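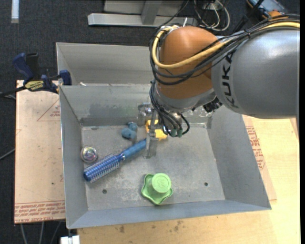 *Fig. 1. KUKA arm over the bin, blue brush and green cup-shaped thing nearer the front.*

## Teaching bin picking by remote control, progress report

Group: Zineb El Ouafi, Amr Belkadi, Cremilda Cordeiro. Supervisor: Khadija Naciri.

**Aim.** Get the arm to pick mixed household bits out of a metal bin after being shown how by a person. No hand-written grasp rules. Person drives the arm remotely, we log everything, train on the logs.

**Setup.** Bin clamped to the table, bar clamp on the corner. Cardboard under it. Parallel-jaw gripper, fingers pointing down. Sloped walls are a pain: anything near a wall, the fingers meet the metal before they meet the object. Cables over the orange joint need watching when the wrist turns, Amr has added a limit in software so we can't wind them up.

**Demonstrations.** 302 recorded up to the end of February, 16 thrown out (operator let go of the enable button halfway, or the log didnt save). One demo = start above the bin, pick, lift, let go outside, return. Two operators, Zineb and Cremilda. They drive very differently. Zineb comes straight down, Cremilda comes in at a slant and corrects late. We mixed both sets for training, not sure that was wise.

**Notes by object**

- Hairbrush: grab the handle, not the bristle end. When it lies diagonally you have to turn the wrist first. Slowest one to demonstrate.
- Green plastic one: fine by the top part. The wavy base catches if you go too low.
- Blue lumpy rubbery thing: easy, forgiving.
- Shiny round metal one: worst. Slips, and the reflections confuse the depth reading. Left out of the first training run.

**Problems.** Lag on the remote link, some 2 tenths of a second, enough to make you overshoot. Camera view only, so you cant judge height well at first. Fouad Ait Ali suggested slowing the last bit of the descent, this helped alot and we kept it.

**Results so far.** Trained policy gets to the right object most times, closing the gripper at the right hieght is less reliable. Proper numbers in the final report.

**To do**

- retrain on one operator only, compare
- more demos close to the walls
- Cremilda to write up the logging format
- ask Khadija about more lab time, evenings if poss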